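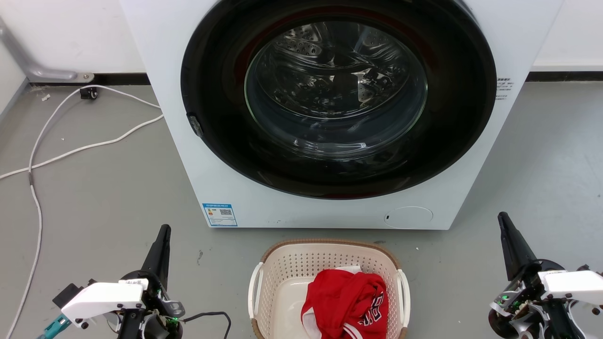 Two-arm laundry station: front-loading washer, basket with a red top in it, a gripper on either side.

Knowledge Base > Robots > Planning and Buying > Laundry station

August 16, 2021, by Aleksi Valtonen

Laundry station (budgeting)

A laundry station is a two-arm robot set up in front of a washing machine, plus everything the pair of them needs to get clothes from a basket into the drum and out again. This entry covers the money side. I've planned these for Mandance and I keep getting the same emails about cost, so I'm putting it all in one place (and I'll keep adding to it, so check back!).

Scope of the term

People use "laundry station" loosely. Some mean just the arms, some mean the whole corner of the room. When I write a budget I count the arms, the grippers, the washer, the basket, the power, the floor space and a pile of clothes. If a vendor quotes you for a "station," ask which of those they mean before you compare it with anybody else's price. I once had quotes from Pallard and from Kerkico side by side and spent a whole afternoon thinking one was a bargain, and then found the grippers weren't in it.

The washer

Buy a front loader. Top loaders are a different job for the arms, with a reach up and over, and I don't have good numbers for them. With a front loader, the door opening sits low and faces the robot, so a low-mounted pair of arms can work between the basket and the drum without much travel.

I set aside $700 for the washer and I've never regretted keeping that line separate from the robot. An ordinary household model is what you want, the kind with an energy sticker on the front and a filter cover down at the bottom. Leave that filter cover where a person can get at it! I've seen a lovely tidy floor plan where you'd have had to unbolt an arm to clean the filter.

Check three measurements before ordering: how far the door swings, how high the lower lip of the opening is, and which side the latch is on. The latch side matters more than I expected. It decides which arm does the pulling, and if your two grippers aren't the same, that can change which one you spend the money on.

Do you need to hook up the water? For practicing loading and unloading, no. A washer standing on a concrete floor with no plumbing at all will do for months. If you do want full cycles, get the plumber's quote early, and plan for a drain, and ask the building people about the floor. My first budget had no line for any of this and it showed.

Grippers and arms

Long, thin fingers are the usual choice for clothes. They get down into a basket and pinch a fold of cloth, and they fit through the door opening without the housing banging on the ring. Buy matching grippers for both arms if you can, so that one spare covers either side. I order 2 spare sets of fingers with every station and put them in the first purchase, because getting a small order approved later takes me longer than the shipping does.

Lead time on arms is the thing that wrecks schedules. Pallard told us 16 weeks last time and kept to it, and I was very glad we'd ordered the washer last so it wasn't sitting in the hallway the whole time.

Cables and power

Cable routing deserves its own line. Arms bring power and data leads, the washer brings its own, and all of it ends up on the same patch of floor. Budget for clips, sleeves and a few longer leads than you think you need. On our last station the odds and ends (leads, clips, brackets, a second power strip, floor tape) came to $1023, more than the washer, and I'd guessed a fraction of that.

Basket and clothes

A plastic basket with side handles is fine and costs next to nothing. Buy several of the same one, all at once. Stores change their stock, and a new basket with a different rim height can mean redoing work you've already paid for.

For clothes I go secondhand. Get a mix of weights and colors, with some slippery sports tops in there, plus towels, plus socks if you enjoy suffering. Diệp, who does our purchasing, puts the clothes under consumables and the baskets under fixtures, and I've stopped arguing about it.

Order of purchase

What works for me: arms and grippers first, then measure the room again, then power, then the washer, then baskets and clothes in the last week. Keep some money unspent until the arms have been bolted down for a month. Ours went on a rubber mat and a taller stool.

Related costs not covered in this entry: software seats, insurance, operator time and shipping for returns. Operator time will get its own entry once I've got last year's timesheets sorted out.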